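Takance Facilities Support Portal
Ticket 903: Supply room label printer, blank labels after every third print
Category: Shared equipment
Priority: Normal
Status: Resolved

Reported issue
The department reports that the label printer in the textile supply room feeds a blank label after every third printed label. The fault began in October, following the installation of a new roll of Mirix stock. Restarting the printer did not correct it. The department requires labels for shelf bins and item cards and has asked whether a replacement unit is available.

Initial response, 9:20 a.m.
The unit was confirmed as a Berisha desktop model connected through the Cellbridge print server. A test page sent directly from the printer menu showed the same fault, and the print server was therefore ruled out. The department was asked to confirm the label length set in the driver. 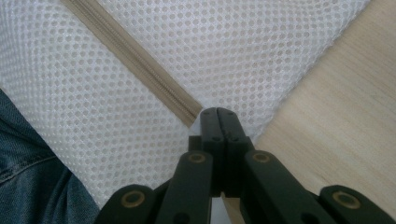

Update, 11:05 a.m.
The driver was set to a label length of 45 mm, left over from the previous stock. The new labels are shorter, and the sensor loses its position after several feeds. The department also asked that item names be corrected before the cards are printed again. The existing template allows only one line for each item, so a piece such as the white mesh with a beige zipper lying across it would be shortened to "white mesh." A second line has been added to the template for trims and closures, and the character limit on the first line is unchanged.

Update, 2:40 p.m.
The label length was corrected and the gap sensor was calibrated using the printer menu. Two short runs were completed. The first produced one blank label at the start, which is normal after calibration. The second, a run of 9 labels, produced none.

Resolution
Incorrect label length in driver settings. No parts were replaced and no loan unit was issued.

Instructions to the department
When changing to stock of a different size, update the label length in the driver before loading the roll. Calibrate the sensor and discard the first label. If blank labels return, reply to this ticket within 3 working days and it will be reopened. After that period, please submit a new request and quote the number above.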